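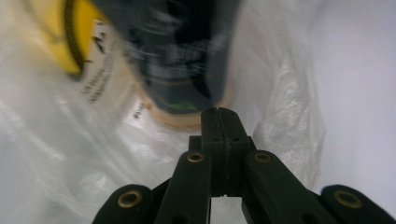

TOLWOOD SUPPLY SERVICES

Skatevis 191 Light Film Bag

Print this page | E-mail this page

The Skatevis 191 is a thin, see-through plastic bag for small purchases, packed lunches and single drinks. It is supplied to canteens, shops, schools and visitor sites that hand over a few items at a time and do not need a full-size carrier. The bag carries small lines of black printed text. It replaces the earlier Skatevis counter bag in all new orders placed with Tolwood.

Description

The film is soft and folds easily in any direction. Laid flat, a single bag looks nearly clear. Where the film gathers or doubles over, it takes on a milky look, and contents may be harder to make out through several layers. Customers who need to check contents at a counter or gate are advised to ask that the bag be opened out on the table first.

The base is sealed straight across, with no side folds. The mouth is cut level. There are no handles, drawstring or adhesive strip. A closed bag may be held at the neck by a twist tie, ordered separately.

Specifications

Material: low-density film, without added color
Finish: smooth, with small black print
Base: straight heat seal
Closure: none
Recommended load: up to 5 pounds
Case quantity: 2,000
Place of manufacture: Bragança

Suggested use

The bag is suited to a bottled drink together with one or two small items. Place the heaviest item in first, with its base against the seal, and add lighter items beside it. Bottles should be capped before bagging. Glass bottles may be carried within the recommended load, but two glass bottles should not share a bag unless a sleeve is placed between them.

When taking items out, set the bag on a firm surface and open the mouth fully. The film can then be pushed down and spread around the contents, which leaves the bottle within easy reach and keeps the bag in good condition for a second use. Pulling a bottle out through a narrow opening tends to stretch the film near the top.
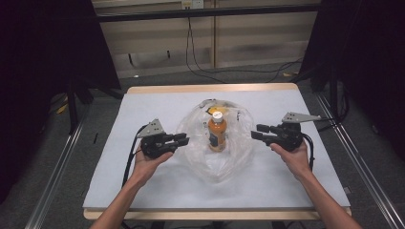 Kellside reports that the bags have served well at its lunch counter but that new staff found them slow to open in the first week, particularly with dry hands. It asks whether a looser pack could be offered, and adds that its customers often return the bags in fair condition and would welcome a place to leave them.

Tolwood has passed the request concerning pack tightness to the manufacturer. In the meantime, staff may fan the edge of a new pack before service and keep it upright in a shallow tray, with the open ends facing the person serving. Counters that handle a steady line of customers may find it useful to open several bags ahead of the busy period. Opened bags should be kept away from fans and doorways.

A collection box for returned bags is available on request to any account holder. The box is supplied flat, with a lid. It is intended for clean, empty film only; bags that have held loose food should be placed with general waste, subject to local rules.

Food contact

The 191 is supplied for wrapped, bottled and canned goods. Whole fruit may also be carried. The bag should not be used for hot food or for liquids without a container, and it is unsuitable for ovens and microwaves. Customers requiring a bag for chilled or frozen storage should consult the separate Tolwood listing for heavier film.
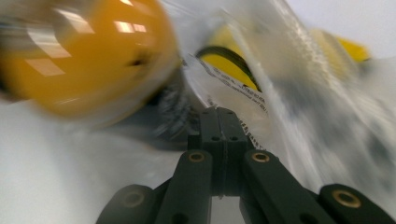
Rounded items such as oranges, lemons and small melons settle toward the middle of the base and may cause the bag to swing when carried. Folding the neck over twice before lifting will reduce this. Items with sharp corners, including cartons with cut edges and trays with clip lids, should be turned so that the corners face inward.

Storage

Cases should be kept indoors, off the floor, and out of direct sunlight. Film stored in a cold room becomes stiff and should be left at room temperature for several hours before use. Part-used packs may be returned to the case and the flaps closed. The case label should be retained until the last pack has been opened, as it will be needed should a fault be reported.

Safety

Plastic bags can be dangerous. Keep this product away from babies and young children. Do not leave loose bags in cribs, strollers or play areas.

Ordering

The bag is sold by the full case. Orders from stock are sent from the Tolwood depot. When the item is out of stock, customers should allow about 35 days for delivery. The price set in January remains in force for existing accounts. Samples are limited to one pack per account and are sent with the next regular delivery.

Faulty seals should be reported in writing, with the case label enclosed. Cases may be returned unopened. Open cases cannot be accepted unless a fault has been confirmed by the supply desk.

Page revised 5 May 2011

Contact the Supply Desk | Copyright Tolwood Supply Services. All rights reserved. | Back to top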